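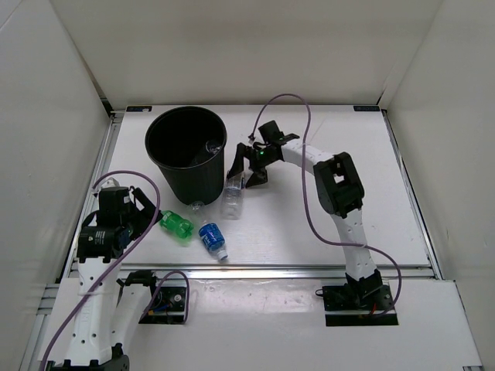
By Sowmya Chacko | August 2019

Zirnby has begun selling a home defense pepper gel in a new canister size, and the Poojary shooting range will be the first place in the county to stock it.

The canister, sold under the name Ukavis, puts out a stream of gel instead of a fog. The company says that makes it easier to use in a hallway or a parked car, where a fog can drift back toward the person holding it. The first order to the range was for 452 canisters, and 200 of them are set aside for people who sign up for the safety class.

Classes run for 30 minutes in the room next to the front counter. Students practice with inert canisters that spray only water. They learn how to release the safety tab, how far away to stand and what to do afterward, including when to call the police. Live canisters stay sealed until they leave the building.

Zirnby first showed the canister to dealers in April. The Trenow store, which also belongs to the range's owners, will get its own shipment once the first one sells down. Its shelf space is now taken up by an older spray that will be marked down.

Buyers must be 18 or older and show a photo ID. The range will not ship canisters or hold them without payment.
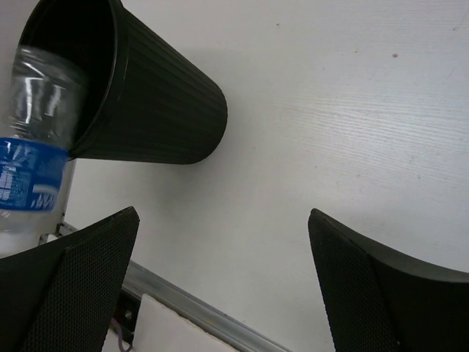 Can a canister be used again after it has been fired once?

It can if there is gel left inside, but the range tells customers to replace any canister that has been fired, even briefly. The seal may leak slowly after the first use, and the pressure can drop. An expiration date is printed on the bottom of each one.

Class sign-up is at the front counter during regular range hours.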